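Workshop notebook, Prollavell room
December 31, 2018
Entry: woven baskets and table stock, year-end check 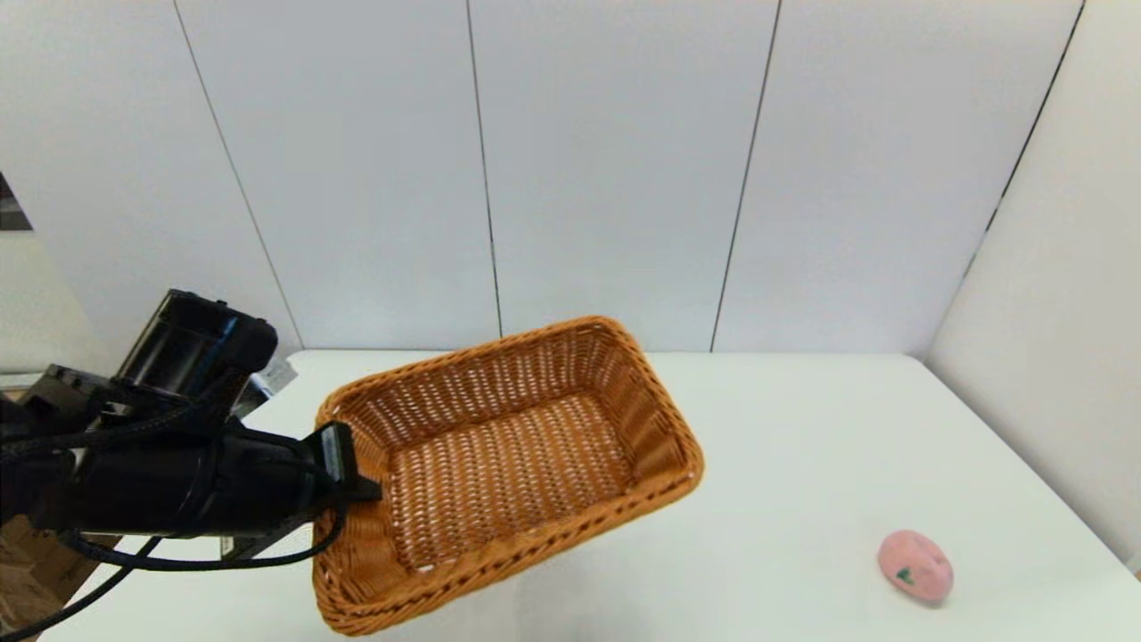 The baskets were ordered in August through Pinheiro to replace the plastic trays, which had become brittle at the corners. It was agreed then that their condition would be recorded before the year closed, and the present entry serves that purpose.

The rectangular pattern with the rolled rim is to be kept as the standard. The open weave allows crumbs and dust to fall through, so the white table should be wiped after each session and not only at the end of the day. A dry cloth is sufficient. The spray cleaner from Utus left a film last month and has been withdrawn — the remaining bottles are in the lower cupboard pending return.

Stock stands at 19 baskets, of which seven show broken strands at the base. Bence Mészáros has asked that these be set aside and not trimmed with scissors, as trimming shortened the strands on two earlier ones and the weave opened further. They will go to Brinon for repair if the quoted price of 40 per batch is confirmed.

Toy fruit: the small pink piece that resembles a peach remains in use. Noreen Rind has the list of the others and will enter it on the next page. Pieces are to be stored apart from the baskets overnight.

Labels are still outstanding. The paper ones do not hold on the weave and string tags are preferred — 13 have been cut, the remainder to follow when the shop reopens.

Shelf B has been cleared for the repaired baskets. Key returned to the office at close.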